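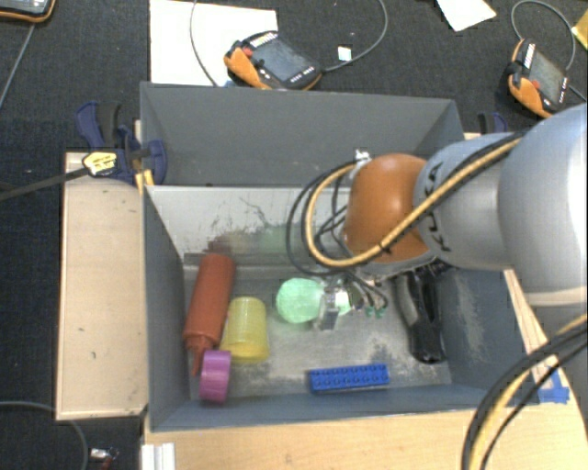 Figura 3. Célula de manipulación con el brazo KUKA sobre la cubeta de dos compartimentos.

3.2 Preparación de la cubeta y primera secuencia de agarre

Esta sección se aplica a los equipos del taller de robótica Betancur que trabajan el ejercicio Prindari (recogida de objetos variados). Se supone completada la sección 3.1, con la base del brazo nivelada y el programa Tarley cargado en el controlador.

1. Apoye la cubeta sobre el tablero con el compartimento de trabajo hacia el operador. El panel inclinado debe quedar entre ambos compartimentos.

2. Fije la cubeta con las mordazas. Apriete a mano, sin herramienta. Un apriete excesivo deforma la pared y desplaza el origen de coordenadas.

3. Compruebe con la escuadra la posición de la esquina delantera derecha. Tolerancia admitida: 3 mm. Si la supera, repita el paso 2.

4. Vacíe el compartimento posterior. Es la zona de depósito y debe estar libre al iniciar cada serie.

5. Coloque los objetos del juego en el compartimento de trabajo, separados de la pared delantera. El juego combina piezas rígidas, como el ladrillo azul de juguete, con otras de contorno menos regular, como la botella dosificadora o el vaso translúcido. La orientación es libre.

6. Revise el mazo de cables a lo largo del brazo. El bucle junto a la articulación naranja necesita holgura para el giro completo de la muñeca. La brida no debe retirarse.

7. Seleccione en la consola el modo manual de velocidad reducida y ajuste la velocidad al 10 %.

8. Lleve la pinza a la posición de aproximación y descienda hasta situar los dedos junto al objeto elegido. Cierre la pinza y eleve en vertical hasta rebasar el panel.

9. Deposite el objeto en el compartimento posterior y anote el resultado en la hoja de serie. Una serie consta de 39 intentos.

PRECAUCIÓN: No introduzca las manos en la cubeta con los accionamientos activos. Para recolocar un objeto, pulse la parada de emergencia y espere la confirmación en pantalla.

PRECAUCIÓN: Los cables de las consolas discurren por el suelo. No los pise ni los cruce con sillas.

Nota: las rozaduras del fondo y del panel no afectan al agarre. Sí deben comunicarse las grietas y los bordes levantados.

Nota: el código 101 indica pérdida de referencia en la pinza. Abra la pinza por completo, ejecute la rutina Drulatia y reanude desde el paso 7. Si el código persiste, avise a Chalerm Phetsri antes de la sesión del jueves.

3.3 Registro de la serie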